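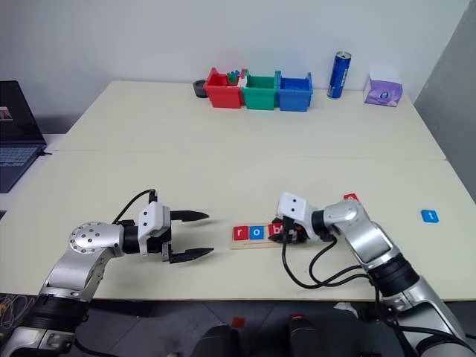
Fig. 1. Letter tray with "r", "o" and "b" in place.

Word Building with Letter Tiles
Handout 4, Early Reading Materials

The tiles used in this unit carry one lowercase letter each, printed in white on red or blue. Color does not mark vowels and consonants. Learners sometimes look for a pattern in it, so say this at the start.

Set the tray where the learner can reach both ends. Words are built from the left. Keep the loose tiles to the right of the tray, face up.

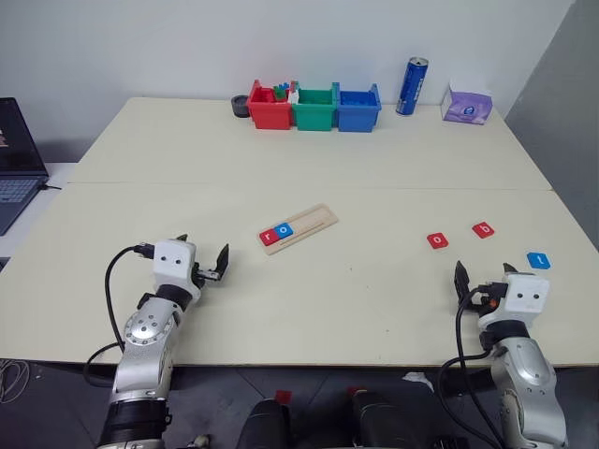 Tahira Tarar

With "ro" in the tray and "o", "b" and "t" still on the table, ask for the next sound before any tile is moved. Say the whole word slowly, then stop after the part already built. Do not point at the tile.

Note that "robot" needs two o's. In Fig. 1 the letters make "rob", a word in its own right. Have it read aloud before going on.
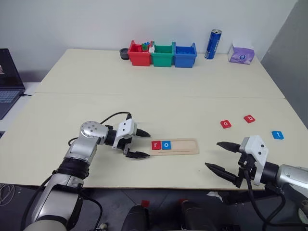

p. 108

Spacing. The tiles in the tray should sit side by side. A gap between "r" and "o" makes blending harder for beginners.

Bins stay at the back of the table during the exercise.

For next week: read the Baswood chapter to p. 175 and write out 2 five-letter words that contain a shorter word at the start.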